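Workshop tips from the Benex open day: taking out a processor without bending anything
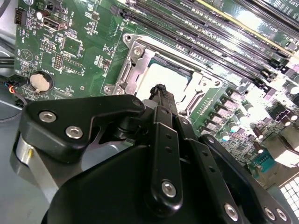
By Hernán Tello
Filed under: Workshop, Computer repair

Benex opened its Villanueva workshop to the public on Sunday, and I went along for the afternoon session. The robot arm on the main bench was working on a desktop computer with its case open, and the staff talked us through the job of removing a processor. Most of what they said applies to anyone doing it by hand, so I have written it up.

Switch off at the wall and take the plug out first. Then press the power button once to drain what is left.

Clear the cables. Thin wires near the edge of the board are easy to snag with a sleeve or a tool. Note where each small connector goes before you unplug it - a phone photo will do.

Let the cooler come to you. If it sticks, twist it gently a little each way. Pulling straight up can bring the processor with it on some boards.

Wipe the metal lid with a lint-free cloth and a drop of isopropyl alcohol before you open the bracket.

Use a screwdriver that fits. Where the bracket is held by screws, loosen them a bit at a time and swap sides as you go. The Benex people were firm on this.

Hold the processor by its edges only. The arm had a rubbery tip on its finger, and the advice for hands was similar: dry fingertips, light grip, lift straight up.

Put the socket cover back on straight away if you still have it. Bent contacts are very hard to put right.

Leave the coin battery alone unless you mean to change it. On many boards taking it out clears the clock and settings.

The workshop has handled more than 2000 boards, according to the staff. They run another open day in August, with sessions at 2 and places for 13 people. Bring your own screwdrivers if you want to try the practice bench.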